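Whitelaw Town Library – Member Newsletter

Changes to the Lending of Household Items and Luggage

The Whitelaw Town Library will introduce revised rules for its household lending collection in the coming weeks. Members who borrow books, films and periodicals are not affected. The changes concern only those items kept in the lower hall, among them luggage, travel goods, hand tools, folding furniture and kitchen equipment.

The household collection opened as a trial with a single cabinet of donated goods. It now holds 1,671 items, and almost 3,000 loans were recorded in the past year. The library is grateful to the many families who have given goods in sound condition, and to Darnik Hardware for the shelving installed in the lower hall last August.

Growth on this scale has brought some difficulty. Suitcases and garment bags are in heavy demand in the summer months and at the end of the year, and a number of members have arrived to collect a reserved item only to find that it had not been returned. Smaller goods have at times come back without their cases, keys or instruction sheets. The board considered these matters at its last two meetings and adopted the rules set out in this notice.

The standard loan period for luggage and travel goods will be extended to three weeks. The former period of 10 days did not allow for a longer trip, and many renewals were requested by telephone from members who were already away from home. One renewal will be allowed, provided that no other member has reserved the item. Tools and kitchen equipment will continue to be lent for one week.

Each adult member may hold no more than two household items at a time. A set of matching suitcases counts as a single item if it is borrowed and returned together. Members under 18 may borrow from the household collection only with the written consent of a parent or guardian, and the consent form is available at the front desk.

Reservations may be placed up to two months before the date of collection. A reserved item will be held until closing time on the day following the agreed date, after which it will be offered to the next member on the list. Members who no longer need an item are asked to cancel as early as possible, either at the desk or by leaving a message on the household lending line.

Items must be returned clean, dry and complete. Accessories that belong to an item, including straps, locks, chargers and spare parts, are written on the yellow tag and will be checked when the item comes back. A missing accessory will be charged at the cost of replacement. Ordinary wear is expected and carries no charge – a scuffed corner or a faded handle need not be reported. Broken zippers, loose wheels and torn linings should be brought to the attention of the desk so that the item can be withdrawn for repair.

The late fee for household items remains unchanged. Fees may be waived in cases of illness or travel delay, and requests should be made in writing to Inger Kvaran, who administers the collection.

The library continues to accept donations of household goods by appointment. Woven blankets and throws of the Wollico type are especially welcome, as are folding chairs. Electrical goods with damaged cords, child car seats and mattresses cannot be accepted under any circumstances. Donors from the Stundport side of the county may leave goods at the branch counter there, where they will be collected once a month.

Questions about the new rules may be sent to the front desk, and replies will be printed in the next newsletter as space allows.
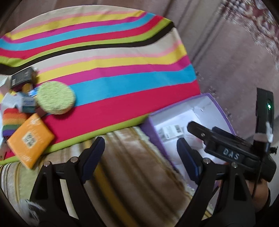
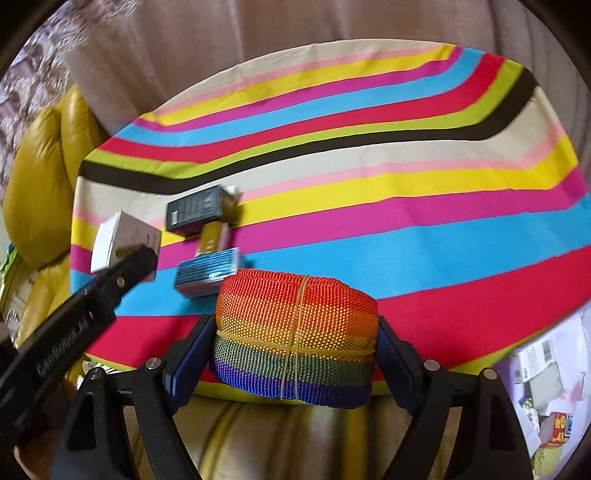
Dagný Kvaran writes that the longer loan period is welcome but that the limit on items will be hard on larger households. A family of five traveling together, she points out, would need several adult cards to borrow enough suitcases, and she asks whether the board would consider a household card with a higher limit outside the busy months. The request has been placed on the agenda for the spring meeting.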